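Unit 3: Tile Layout for Small Rooms
Course notes, Interior Finishes
Instructor: Precious Khumalo
Updated 2023-10-16

Read these notes before the layout exercise. Bring a tape, a pencil and squared paper.

Finding the center line

Measure the wall at the floor, at waist height and near the ceiling. Older walls are rarely the same width all the way up. Use the smallest figure and mark its midpoint, then drop a plumb line through the mark.
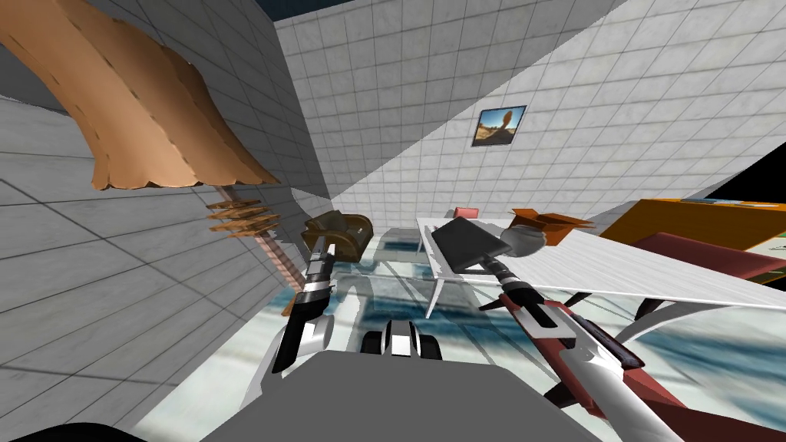 Next, work out the cut at each end. Take a wall 231 cm wide with tiles that measure 30 cm including the joint. Seven full tiles cover 210 cm, and the 21 cm left over splits into two cuts of 10.5 cm. That is less than half a tile. Move the layout over by half a tile and you get six full tiles with 25.5 cm at each end. Most installers would choose the second layout.

Joint width

A narrow joint shows every error in tile size. A wide joint hides more but takes more cleaning. For square wall tiles in this course we use 2 mm unless the plan says otherwise. Grout color matters too. Gray grout on white tile makes the grid stand out, and a matching grout lets it fade.

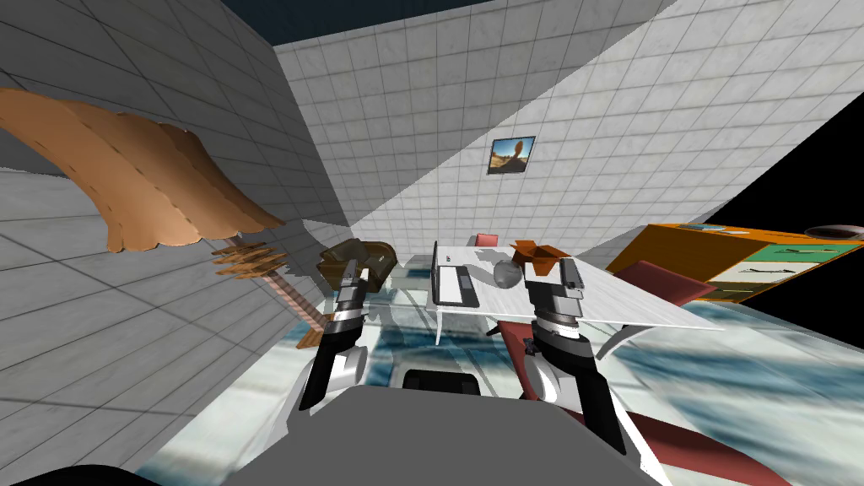
Fig. 2. Tiled room with a white desk.

Corners

Start with the wall people see first on entering. Carry the same course height around the corner, and check it with a level on both sides. If the corner is out of plumb, taper the cut tiles on the less visible wall. 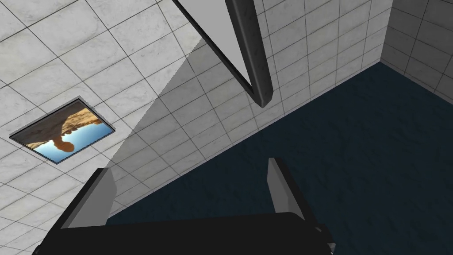
Fixtures and wall hangings

Mark fixing points before you tile if you can. Drill through the tile face with a diamond bit at low speed, without hammer action. Rhys Tipoki will show this in the workshop, room 301.

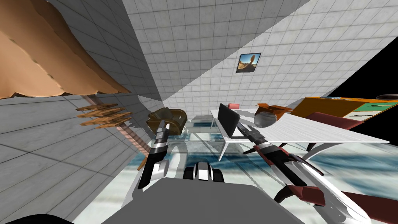

Fig. 4. Small framed desert picture on a tiled wall.

For next time

Draw a layout for one wall at home and list the cut sizes. Hand in the drawing and your measurements together.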